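Reserved place at Brenico University for students from Jando: does it still count if the family moved away?

Asked by lakeside_reader, 2024-07-25
Topic: Regional programs and higher education

Hello to all. I hope I write in the correct part of the site. If not, please move my text.

My daughter was born in the Jando district and went to school there until grade nine. After that we moved to the south of Flundia for my work. She finished her high school here and she wants to apply for the Northern Places at Brenico University, the ones that were created together with the district government after Jando became separate from the province's northern administration.

In the guide it is written that the place is for "students of the Jando district". In the application form it is written "residents of the Jando district". For me these are two different things. She was a student of the district for most of her school life, but she is not a resident today. Her grandmother still lives there, and my daughter spends every summer in her house and speaks Rashti with her. She took the Rashti language exam at the end of grade nine and has the certificate.

I called the admissions office. The first person told me that she can apply. The second person told me that she must live there on the day of application. I did not get this in writing from either of them, and I understand now that I should have asked.

I would like to know:

Which of the two words is the one that decides?
Does the language certificate help with residence, or is it only for the language courses?
If she applies and is refused for the Northern Place, is she still considered for a normal place, or does she lose the year?

The deadline is at the end of August, so we have some time, but the district office answers letters slowly. Thank you in advance for your patience.

oldferryroad

I had a similar case with my nephew, so I will try to explain what we learned. Please check everything with the office, I am a private person and the rules may have changed.

The word that decides is in the agreement between the university and the district government, and the guide and the form are both only summaries of it. You can ask for the agreement at the district office, or read it in the university library, where it is kept with the other regional papers. It is a short document. In the version that I read, a person has a "connection to the district" when one of the following is true: the person lives there now, or the person completed at least three years of school there, or one parent is on the district register. So the form is narrower than the agreement. I think the form was copied from some other program, where residence is really required.

Your daughter completed more than three years, if I understand your text well. In this case you should not write the southern address and leave the rest empty. Write the true address, of course, and then use the part at the end with the name "Additional information". My nephew wrote there two sentences: which school, and from which grade to which grade. He added a copy of the school record with the stamp of the district.

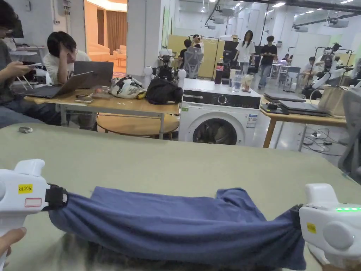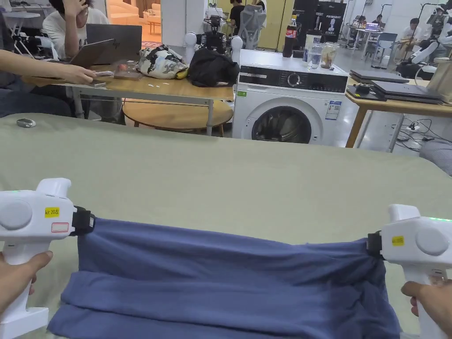
About the school record. It must come from the district and not from the new school. The new school can only confirm what it has in its own books, and the office at Brenico sent our first paper back for this reason. We lost two weeks. The district keeps the records of the closed schools also, so do not worry if the school of your daughter does not exist anymore. Many of the small ones were joined together.

If you can, send somebody to collect it in person. You say that the grandmother lives in Jando. She can do it with a signed letter from your daughter and a copy of the identity card. The letter does not need a notary. For us it was necessary to go ourselves, and from our town it is 848 km in one direction, with the ferry in addition, so I tell you this with some feeling.

The language certificate is not a proof of residence. But it is good to send it. When there are more applications than places, the commission looks at the interview and at the language, and a certificate in Rashti means that she does not need to take the placement test in the fall. My nephew did not have it and had to take the test in his first week, when he did not yet know where the buildings are.

For your last question: she does not lose the year. There is a box in the form which says that the applicant wishes to be considered in the general list also. It is not marked in advance. She must mark it herself. Please look at this twice before sending.

quietharbor

Just call them again, they change staff every summer. In my experience they accept almost everybody from the north who asks politely. I would not read agreements.

lakeside_reader

Thank you both. I wrote to the district office this morning and asked for the agreement and for the school record in the same letter. My mother will go there to collect the papers.

To oldferryroad: the box for the general list is on the last page of the form, after the signature, and I would surely have missed it. May I ask one more thing? In the register of the district my daughter's family name is written in the Rashti way, with a different ending than on her identity card. Was this a problem for your nephew?

oldferryroad

Yes, we had the same. It was a small problem only. The district office has a paper for this, called "confirmation of name forms", and it says that the two spellings belong to one person. Ask for it together with the school record, because they charge the fee per visit and not per paper. At Brenico they know this paper well, half of the students from Jando bring it.

On the application form use the spelling from the identity card everywhere. The Rashti spelling can be added later to the student record, and it is also possible to have it on the diploma if she asks before the final year. My nephew did this and his grandparents were very pleased.

stonebridge_m

I work in a student residence in Brenico (not in admissions) and want to add something about housing. The room for students with a Northern Place is not given automatically. There is a separate request, and it can be sent before the answer about the place arrives. Every year there are families who wait for the answer first, and then only the rooms far from the campus are left. If the place is refused, the request for the room moves to the normal list and there is nothing to pay.

For the travel money it is different. This one is paid by the district, and there the residence of the family is really what they look at. I would ask, but I would not plan with it.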